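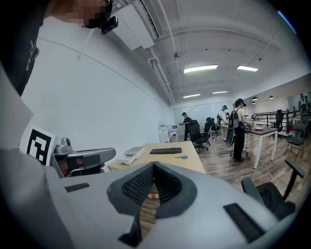 Chapter 6
Looking After the Hand Gripper

What you need before you start
Chapter 5 (mounting and first power-up). The station log. A clean lint-free cloth, a soft brush, blunt scissors, a set of small hex keys. Spare finger pads, one pair at least.

By the end you should be able to
Check a two-finger hand gripper before a shift.
Spot a worn pad and change it.
Square up the fingers after a change.
Replace a marker card and know when the old one is done.
Write a log entry somebody else can use.

6.1 Why the gripper comes first

Most faults that get blamed on software start at the fingers. A pad has slipped, or there's grit in the mesh, or the marker card got bent in a drawer. The operator notices the object dropping and calls it a tracking problem. Two hours go by. Then somebody wipes the pads.

So: hardware first, always. Fingers, pads, card, cable, in that order. Only then open the laptop.

The gripper in this chapter is the two-finger hand-held type, used as a pair, one per hand. Padded fingers with a honeycomb mesh face, set in an open V. Gray housing, camera looking out over the fingers. A printed square marker goes with each unit so the system can tell where it is in the room. The head unit is covered in Chapter 8, skip ahead if yours is giving trouble.

Other makes differ in the details. The Cedero has a solid rubber pad with no mesh and the Gedura uses a clip where ours has screws. The routine is the same.

6.2 The walk-up check

Do it standing at the desk, before you put anything on. Takes a few minutes once you know it.

Fingers. Open and close by hand, slowly. Should feel even the whole way. A gritty patch near the closed end means dirt in the pivot. A hard stop before the end means something is caught – do not force it.

Pads. Look at the mesh under a desk lamp, side-on. You want every cell open. Shiny flat spots are wear. Lifting at the rim is worse than wear, change the pad the same day.

Gap. Close the fingers till the tips just meet. Tips first, then the rest of the face. If the heels meet before the tips, the pad is seated wrong or the finger is bent.

Camera window. Cloth only. No spray. Fingerprints here cause more lost sessions than any thing else in this chapter.

Marker card. Flat, clean, all four corners down. See 6.5.

Cable. Run it through your fingers from end to end. Check both plugs for play. Then look where it goes. A cable across the floor gets stepped on, and the plug takes the load.

Test pick. Put something small on a flat surface and pick it up, set it down, both units. Small is the point. A big box hides a bad pad, a little bottle won't.

From the log
Rafsan Mridha, Prutudau training room, Monday, early shift: "Left unit dropping small items, right unit OK. Recalibrated, no change. Recalibrated again, no change. Pulled left pad, adhesive crumbs behind it from last swap. Cleaned seat, same pad back on, fine."

Read that again and note the order he did things in. Two recalibrations before he touched the pad. He'd be the first to tell you it should of been the other way round.

6.3 Cleaning

Brush the mesh dry, from heel to tip. Going back and forth packs the lint in. Then the cloth, slightly damp, plain water. Let it air dry open.

Never use solvent on the mesh. It softens the bond at the rim and you won't see it for a week.

Threads wrapped around the pivot get cut with the blunt scissors. Cut, don't pull. Tweezers are fine for the ends.

Pads at the Prutudau room are cleaned every 20 picks for food work, once a shift for everything else. Set your own number but write it on the wall.

6.4 Changing a pad

Power off. Unit on its back on a cloth, fingers up.

1. Back out the 2 screws at the heel. Keep them in a dish.
2. Slide the pad toward the tip. If it sticks, warm it in your hand for a minute.
3. Scrape the seat with a plastic edge. All of it, corners too.
4. Seat the new pad heel first, press toward the tip, hold.
5. Screws in finger-tight, close the fingers once, then snug them down.
6. Repeat the gap check from 6.2.

Change both pads on a unit together. A new one against a worn one pulls small objects sideways, and the operator starts twisting the wrist to make up for it. That habit stays long after the pad is fixed.

Pad life varies. Arif Jayawardena, who ran the Wickramasinghe stations, swapped his at 600 picks and kept the old ones in a labeled bag for comparison. Good practice – borrow it.

6.5 The marker card

Printed black on white, matte paper, stiff backing. Gloss paper throws glare from ceiling lights and the marker drops out when you tilt the hand. Replace if creased, stained, or curled. Print at full size, "fit to page" turned off, then measure the black square with a ruler before you cut.

Peel the old tape fully. Two layers of tape raises the card and shifts every reading after it. Enter the swap in the log with the time, then run the calibration in 6.6.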